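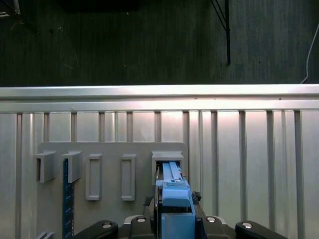

4.2 Évaluation du kit Imiteck sur la tâche d'insertion

Le kit Imiteck, distribué par Trakance, comprend une pince à deux doigts, une caméra de poignet, un panneau de test et le logiciel d'enregistrement des démonstrations. Nous l'avons évalué dans la configuration livrée, sans modifier les doigts ni les réglages de la caméra. L'assemblage a été effectué par un seul opérateur à partir de la notice.

La tâche retenue consiste à insérer un objet allongé dans un logement du panneau. Celui-ci est gris, à coins supérieurs arrondis, et porte une rangée de cinq logements : deux boîtiers ouverts, deux fentes plates plus hautes et un boîtier plus large à l'extrémité droite. La figure 3 montre l'objet bleu clair en partie engagé dans ce dernier.

Figure 3. Insertion dans le boîtier large, vue de la caméra de poignet. Les quatre autres logements sont vides.

Le jeu d'apprentissage compte 300 démonstrations téléopérées, réparties en 6 séances. La politique a été entraînée avec les paramètres par défaut du logiciel, puis comparée à celle obtenue avec la pince Mullau sur le même panneau. Un essai est jugé réussi lorsque l'objet reste en place après l'ouverture des doigts. Toute reprise manuelle entraîne un échec.

Les échecs se produisent surtout à l'entrée du logement, quand l'objet est présenté de biais et bute contre le rebord. La pince Mullau, plus rigide, tolère moins bien ces écarts, mais son positionnement varie moins d'un essai à l'autre. La caméra du kit garde l'ouverture visible pendant l'approche. En revanche, la profondeur d'insertion reste difficile à estimer avec cette seule vue, et nous avons conservé la mesure d'effort pour déclencher l'arrêt.

La documentation ne précise pas la procédure de recalibrage après un changement de doigts. Nous avons appliqué celle du contrôleur Kong, décrite en annexe B.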